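What the Second Arm Really Costs

How a small shop planned, replanned and finally paid for a two-armed work cell

November 17, 2021

The first number anyone gave us was for the arms, and for a good long while it was the only number we had. It sat at the top of a sheet of yellow paper on the wall at Gillholm, the workshop where I have spent a fair part of this year listening to people argue about money, and everyone who walked by looked at it and nodded as if the matter were settled. Two arms, one price, find the cash, place the order. I nodded too! I had come to write a cheerful little piece about a shop buying its first pair of small robots, and I thought I would be done by summer.

I was not done by summer, and I'm glad of it, because the slow part was the interesting part. If you run a small place and you are thinking about a purchase like this one, I hope some of what Gillholm went through will save you a few evenings at the kitchen table.

Start with the question of one arm or two. The shop does short runs of small things: sorting, pairing, putting little parts into little trays for the toy and craft trade. A single arm can do a great deal of that, and the early plan, the one on the yellow paper's first draft, had only one in it. Then somebody wrote out every job for the year ahead, all 33 of them, and marked the ones where a person uses both hands without thinking. It was more than half the list. You hold a thing with the left and turn it with the right, or you pass it across because the tray is on the other side. So the plan went to two arms, and the budget went up, and this is where I would ask you to slow down and get yourself a cup of coffee.

The second arm doesn't only cost what the arm costs. It wants its own mount, its own cables, its own gripper and its own spare gripper. If you want a camera on one wrist you'll soon be asked about the other. The two of them have to be bolted down so that they stay put in relation to each other, which at Gillholm meant a proper rail along the front of the cell in place of the old bench top they had hoped to reuse. Nothing on that list is dear by itself. The brackets and fasteners came to $367, and I remember the number because it was the first line that had not been on the yellow paper at all, and it caused a longer silence than the price of the arms had.

Then came the quotes. There were 4 of them in the end – I have kept copies, with everyone's blessing – and they were so different in shape that laying them side by side was a job of its own. Besamard offered the lowest price for the hardware and charged separately for delivery, setup and the first year of phone support. Halász came in higher, with setup folded in and a day of training at the shop. The other two dropped out early, one over lead time and one over a support plan that only made sense for a factory many times the size. What helped was a plain trick I have since used for my own household bills: rewrite every quote in your own words, on your own form, with the same lines in the same order, and leave a blank wherever the seller has left one. The blanks are where you phone.

Gillholm went with Halász. On paper it was the dearer choice, and there was some grumbling, all of it friendly. The day of training tipped it, along with a promise to hold spare parts in stock for the grippers. Fingers and pads wear, and a cell waiting a month for a new set of jaws is an expensive table.

I would also put in a kind word for the floor plan. Before any money moved, the shop marked out the space with tape and moved chairs in and out of it for a couple of weeks. They learned that two arms facing in toward the middle need more elbow room than you'd guess, and that the most useful spot, the patch both of them can get to, is a good deal smaller than the cell itself. Everything you want handed from one side to the other has to pass through that patch. Measure it first and buy the walls afterward. They had priced a bigger enclosure and were able to go down a size, and the saving paid for a good part of the rail.
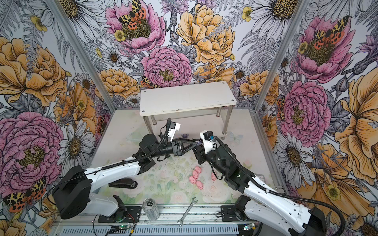
Gripper to gripper in the two-arm cell, with five pink pigs on the floor below.

The tray work is handled under a planning heading the shop calls Irance, a name whose origin I have been told twice and understood neither time. In practice it's a folder. It holds the list of jobs, a page on each with what has to be picked up and where it has to go, and a column for what the job would need that the cell doesn't have yet. I like that last column very much. When a new wish comes along, a softer set of jaws or a better light, it gets written beside the job that wants it, and a wish with only one job beside it generally waits.

Two lines went into the budget late and I would urge you to put them in early. One is upkeep: cables, screws, a bit of cleaning, the odd wrench that you swear you already own. Gillholm sets aside $555 a quarter and has so far spent most of it. The other is people's time. Teaching a pair of arms a new job takes an afternoon when it goes well and most of a week when it doesn't, and those are hours someone isn't packing orders. The shop now writes them down like any other cost. It made the first year look worse and the second year's plan a great deal easier to believe.

There will be another round of decisions in December, when the support contract comes up and the question of a second cell is on the table again. The yellow paper is still on the wall, by the way, and they've taped a second sheet underneath to make room for the rest of the lines.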